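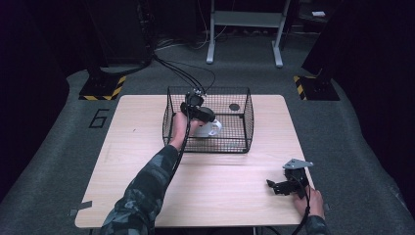
4.3 Démonstration publique et recueil en conditions ouvertes

La journée portes ouvertes du site de Plokthorpe (23 oct. 2024) a servi de cadre à une seconde série d'essais, distincte de la campagne de laboratoire décrite en 4.2. L'objectif était d'évaluer la stabilité du protocole de saisie bimanuelle lorsque l'opérateur travaille devant un public, avec des interruptions fréquentes et un temps de préparation réduit entre deux groupes de visiteurs.

Le poste retenu est le poste 6. La tâche de référence reste celle du tableau 2 : une tasse blanche, un panier en treillis métallique noir à ouverture supérieure, deux pinces tenues à la main et reliées par câble. La figure 5 montre la pince gauche engagée dans le panier, au-dessus de la tasse, la pince droite étant maintenue à l'écart, près du bord de la table. Cette configuration est la plus défavorable du point de vue du suivi visuel, le treillis masquant une partie de l'objet.

Figure 5 - Poste 6, tâche « tasse et panier », vue de tête.

Les visiteurs ont été répartis en groupes de 25 personnes au plus. E. Le Roux assurait la présentation orale et A. Gumede supervisait l'enregistrement. Chaque passage comprenait une séquence commentée, exclue de l'analyse, puis une série d'essais exécutés sans commentaire. Les questions du public n'étaient prises qu'à la fin de la série ; cette consigne a été respectée sauf pour le premier groupe, dont les données ont été conservées mais étiquetées séparément.

Sur 1 000 essais programmés, 965 ont été enregistrés intégralement. Les essais manquants correspondent à des arrêts anticipés de séance. Après application des critères de la section 3.4 (continuité de la trajectoire des deux pinces, visibilité de l'objet au début et à la fin de l'essai), 876 essais ont été retenus. Les rejets se concentrent sur les phases où la pince est engagée sous le rebord du panier. Le module de recalage Skála y perd l'orientation de l'objet plus souvent que sa position, ce qui concorde avec les observations faites à Zalberg en avril sur un panier à parois pleines.

Deux limites sont à signaler. Le câblage des pinces contraint l'amplitude du geste, et les opérateurs ont tendance à contourner le panier par l'arrière - habitude déjà relevée avec la version Furley du dispositif. Par ailleurs, l'effet propre de la présence du public n'est pas isolable ici, faute d'une série témoin réalisée le même jour avec les mêmes opérateurs. La comparaison avec la campagne 4.2 est donc donnée à titre indicatif et ne fait l'objet d'aucun test statistique.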